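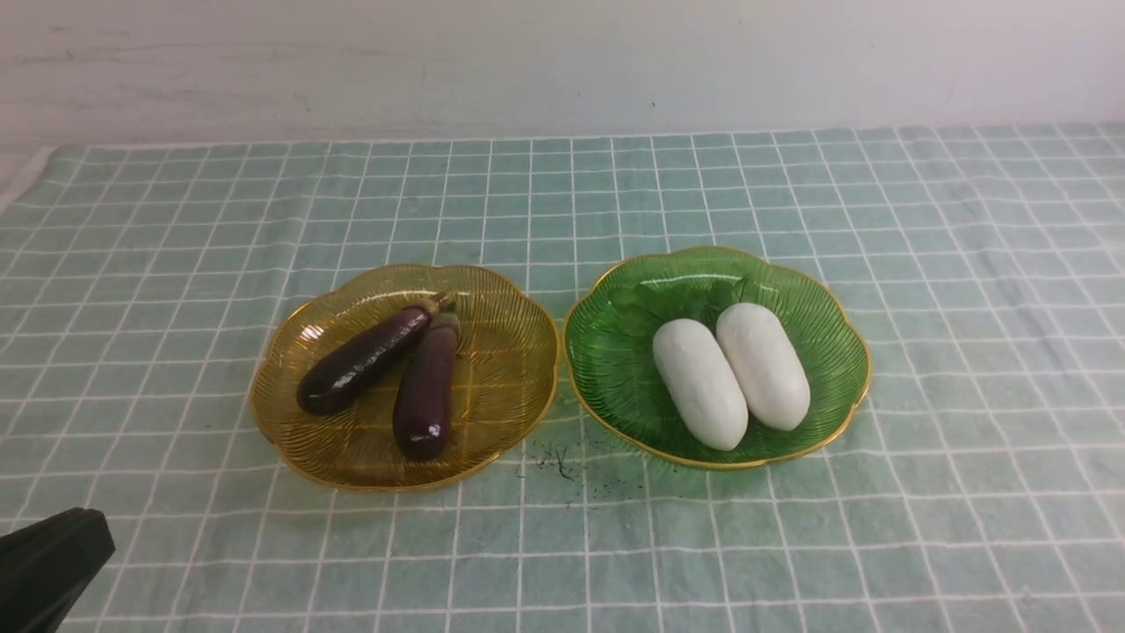
Aubergines on the amber plate, white veg on the green. Dinner it isn't.

I'd been told that teaching a robot would be a bit like teaching a toddler, so I turned up at Humphreys with snacks and low expectations. Delia Filip, who runs the sessions, gave me a chair, two hand controllers and a very short safety talk, and off we went!

The job sounds silly when you say it out loud. You steer the arms from your chair, pick up a vegetable, put it on the other plate, let go. Every move you make gets saved, and later the robot has a go at copying you. So if you dither (I dithered), it learns to dither as well. Delia was very nice about my first try. She said "again" in the kindest way.

What gets you is how much your own hands do without asking. I squeeze an aubergine and I know straight away if it's going to slide. With the controllers I had no feeling at all, only my eyes, and the purple ones are so glossy that I kept staring at the shine and missing the stem. Those plates have wavy rims too, with a little gold edge, and I was terrified of chipping one.

Ffion Gough, at the next desk, has done this for 20 months and can chat about her holidays while she does it. She told me to stop watching the fingers and watch the gap between the fingers and the veg. Best tip of the day, that. My arms stopped jerking about and I got a clean one on the very next go (I did cheer, sorry Ffion).

They keep the good tries and bin the rest. By the time I got there on Friday the team had 142 keepers for this one task, and Rhodri Mathias wanted plenty more before July, with the plates swapped over and the veg lying every which way.

After tea we went back to it with both arms over the plates, and I found out that my left hand is useless. 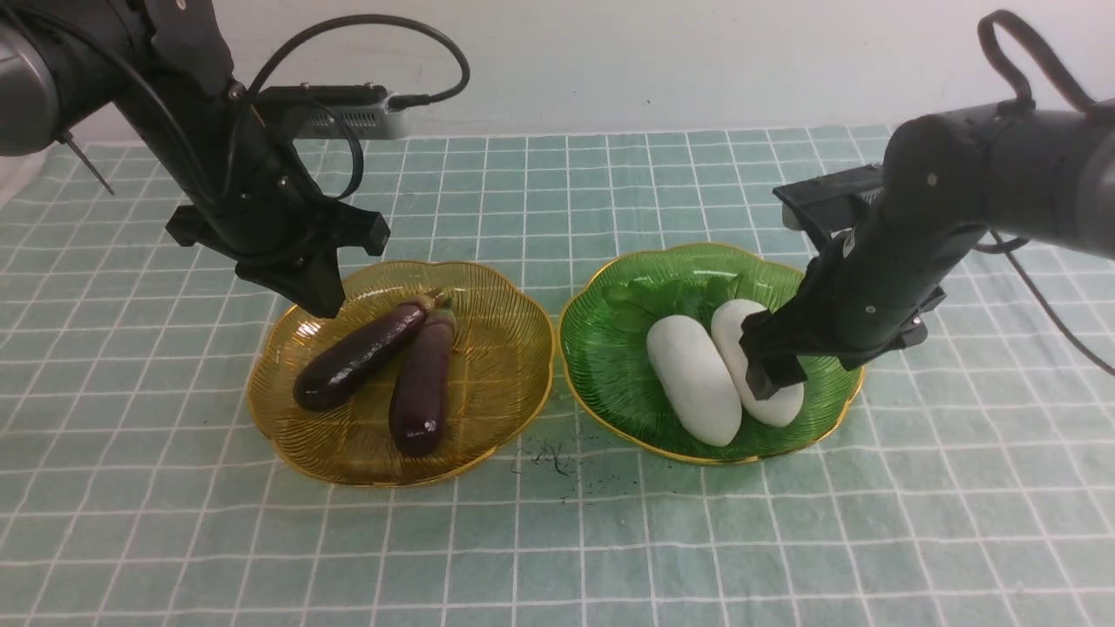
Two arms, one muddled brain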